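Pastas blanqueadoras en estudiantes: lo que medimos y lo que no

Trabajo de fin de asignatura, Prácticas de Salud Bucodental II

El punto de partida fue un folleto. La marca Hellix promete dientes visiblemente más blancos con su pasta de uso diario y lo apoya en una encuesta de satisfacción a sus propias compradoras. Una encuesta así mide lo contenta que está la gente que ya pagó el tubo. Queríamos saber si el tono cambia cuando lo anota otra persona con una guía de color en la mano.

Repartimos un cuestionario en el campus de Kumstead y recogimos 284 respuestas. De ahí salieron 30 participantes sin carillas, sin coronas en los incisivos y sin blanqueamiento previo en clínica. La mitad usó Hellix y la otra mitad una pasta fluorada corriente, ambas en tubos sin etiqueta. Las mediciones empezaron en enero, siempre en la misma sala y con la misma lámpara.
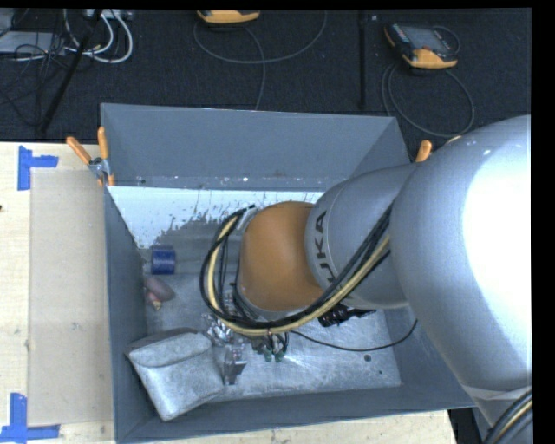 Departamento de Ciencias de la Salud Oral · Escuela Universitaria Flenddale

La guía de color se lee a ojo, y ahí está el primer problema. En 11 participantes las dos personas que medían no coincidieron en el tono, a veces por un escalón entero de la guía. Usamos la media de las dos lecturas, que es lo que se suele hacer, pero una media entre dos opiniones dudosas sigue siendo dudosa. Conviene tenerlo presente al leer lo que sigue.

En el grupo de Hellix hubo una mejora pequeña. En el grupo de control también. La diferencia entre ambos cabe dentro del desacuerdo entre quienes medían, así que no podemos atribuirla a la pasta. Sospechamos que saberse observado hace que uno se cepille mejor — varios participantes lo reconocieron en la entrevista final — y eso bastaría para retirar parte de las manchas superficiales.

Sobre la sensibilidad tenemos todavía menos. Quisimos aplicar la escala Pramanik, que pide valorar la molestia con agua fría, pero la mitad de las hojas volvió con casillas en blanco. No presentamos esos datos. El presupuesto, 125 euros, se fue casi todo en pasta de dientes y no dio para un colorímetro.

Si alguien repite el estudio, le pediríamos un aparato de medida, un periodo más largo y un registro del café y del tabaco, que nosotros preguntamos una sola vez y al principio. Entre tanto, la frase del folleto nos parece bastante más segura de sí misma que los dientes que hemos visto.

Comentarios (3)

marea_baja
Yo estuve en el estudio y no noté nada. Eso sí, me cepillaba más rato que nunca.

Lucía R.
¿Los tubos sin etiqueta sabían igual? Porque la Hellix tiene un sabor a menta fortísimo y cualquiera la reconoce.

molar36
Buena pregunta la de arriba, en el texto no se dice. Y con 15 por grupo yo tampoco sacaría conclusiones, ni a favor ni en contra.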